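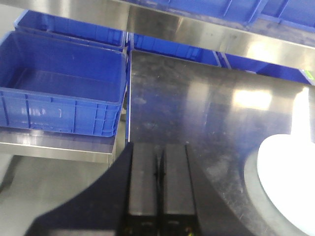 Blue crates, steel shelves, my whole Friday.

Okay so I finally said yes to helping Ohemaa sort out the prep kitchen at Boateng, and I am writing this with my feet up on the radiator because I can't feel my toes. Started at 6:30 in the morning, which I agreed to back when it was still a nice idea in the future.

The plan was supposed to be simple. Every crate gets emptied, scrubbed and put back on the racks, and then we decide what lives in which one. Ohemaa had it all drawn out on the back of a Stilovix delivery slip. Onions and yams down low, dry goods in the middle, anything light up top. Lovely plan! Then Mhairi turned up and said the onions should be nearest the sink, and that was twenty minutes gone, with me just standing there holding a crate on my hip like a baby.

I do like those crates, though. They're such a cheerful blue, and the ribs down the sides give you something to grip when your gloves are soapy. The ribs are also a pain to clean. You get the brush down one, feel very pleased with yourself, and there's another one right next to it. I gave up on the scuffs inside after a while. They aren't dirt, they're just old, and no amount of elbow is going to fix it (I did try, my elbow can confirm).

The steel is a different kind of annoying. I wiped down that big work surface, stepped back, and there were smudges all over it. Wiped it again, leaned on it to look, and put my own fingerprints right in the middle. Sena says you have to go with the grain and finish with a dry cloth, and she got her end looking better than mine, so fine, she's right. With the lights bouncing off it you can't tell what's a smear and what's just glare anyway.

Lunch was Akua's groundnut stew, eaten standing up, and I had seconds — okay, thirds. She told us about the wedding in Dredesthorpe where they had 186 guests and one oven, and I laughed so hard I had to put the bowl down. Periklis called in the middle of it to ask if we still wanted the labels. Yes, Periklis, we have wanted the labels since April. He has 26 printed and the rest are "nearly there."

So no labels yet, and I'm not sure the onions are settled either. I heard Mhairi bring it up again while I was getting my coat. But the shelves have been wiped, the top ones too, and I know where the good brush is kept now.

Have to remember to take hand cream tomorrow, and the thick socks. Also return Ohemaa's Tupperware, the one with the lid that doesn't fit. Bath now, if there's any hot water left.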